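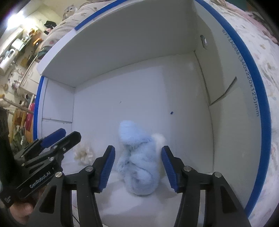 2 min read

Stillcombe's longest-running home build has reached the stage where two people sit on a bed and pick up fluff. Progress, we are assured, looks like this.

Readers may remember Grindden from the December issue, when it was a drawing and a lot of confidence. The plan was an arm that would tidy soft things into a box. Rajkumari Awasthi has the arm on her bench, where it can now wave. Tidying needs examples, so the evenings go on hand-held grippers, a white box edged in blue, one light blue plush and a cream tuft that has resisted all attempts to give it a proper name. The log calls it "wad".

Soft things are a nuisance. A wooden block stays the shape you left it, while fluff has opinions and closes up differently with every squeeze. Two hands in one box make it worse, as anyone who has shared a washing-up bowl will know. Thandeka Masilela wants both grippers working at once all the same, on the grounds that the arm will get a partner one day. The partner is currently a line in a spreadsheet.
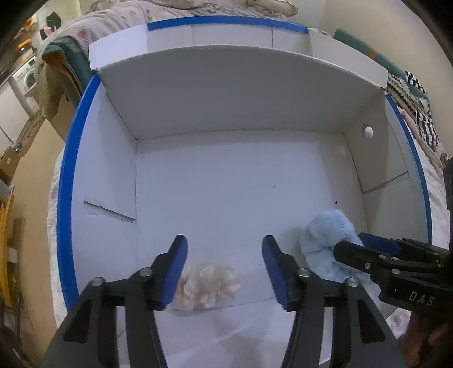 The log stood at 941 attempts on 20th March, and Thandeka would like another 200 before anybody touches the software. Rajkumari would like her evenings back. They have settled on stopping when the tea goes cold, and Thandeka has bought a flask.

Achilleas Stergiou is still turning the wrist joint at the Ondville workshop, where the lathe is free on the nights he isn't. The first wrist came out 3 mm too wide for its bracket. He maintains that the bracket is too narrow, and has offered to file it.

If you have spare soft toys, small ones, plain colours and no bells inside, leave them with Lindalva Conceição at the Stillcombe desk. She has asked for them washed.

Home Projects Workshop Nights Back Issues Contact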